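Branelico parallel gripper, long-term review

I bought the Branelico for the sorting cell at our Dretby workshop, where small electrical parts get picked out of a tray and handed on for assembly. It cost 400 plus carriage and came with a manual of heroic vagueness.

Grip on solid parts is fine. My complaint is what it does when the air goes. In August the compressor tripped and the jaws, which the brochure calls fail-safe, opened politely and let go of everything. Safe for whom, it doesn't say. The Ralten unit we had before at least held on and sulked.

Then there's the sensor. It reported "part held" 3 times with nothing in the jaws, and the arm carried thin air across the bench with great ceremony. Nieto, who sold it to us, sent a new sensor and 2 emails suggesting I clean the old one.

Wires are its weak spot. Thin ones slide down the finger grooves, and the software counts that as a success.

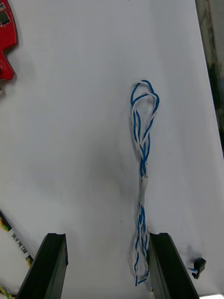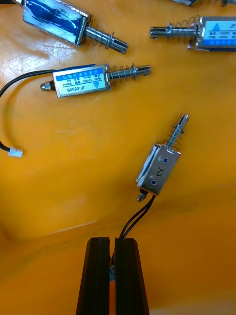
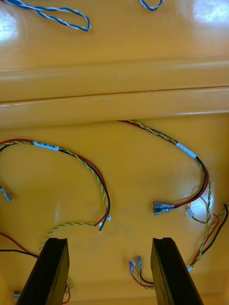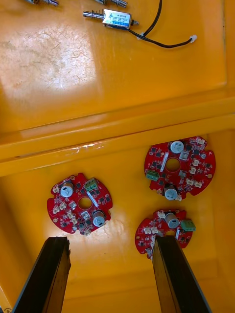 Black fingers in all four, solenoids in the second and fourth.

Can the jaws be made to stay shut if the air fails?
Only with the spring-close kit, sold separately. Fit it before you lift anything you'd mind dropping, and keep your hands out when the air comes back on.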